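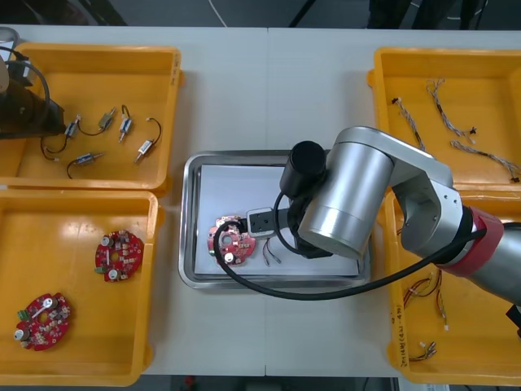

Yellow bins and a steel tray on the worktable.

Funeral Processions and Town Traffic
Project report, October 2023
Stella Shemweta, Máté Tóth, Kanini Mohamedi

Background
Dukholm has one main street and one cemetery, on opposite sides of the rail crossing. When a retired fire captain was buried in April, the procession had 100 vehicles and the crossing was closed to other traffic for most of the morning. Our project looked at how the town planned that route and what could be changed.

We read the fire department's route plan and spoke with Erick Langat, who drove the lead engine. He said the plan was sound but reached the bus company late – the evening before.
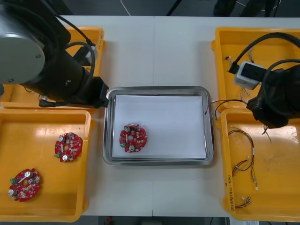 Findings
The plan named 13 intersections and put an officer at each one. Two of them, Vergara Street and Vasari Road, have signals that can be switched to manual. The officers there had no key to the signal box, so they directed cars by hand against the lights. 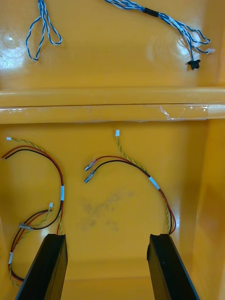
Drivers on Vergara Street told us this was the most confusing part of the day. We suggest that keys be signed out with the route plan, and that the bus company get its copy a week ahead.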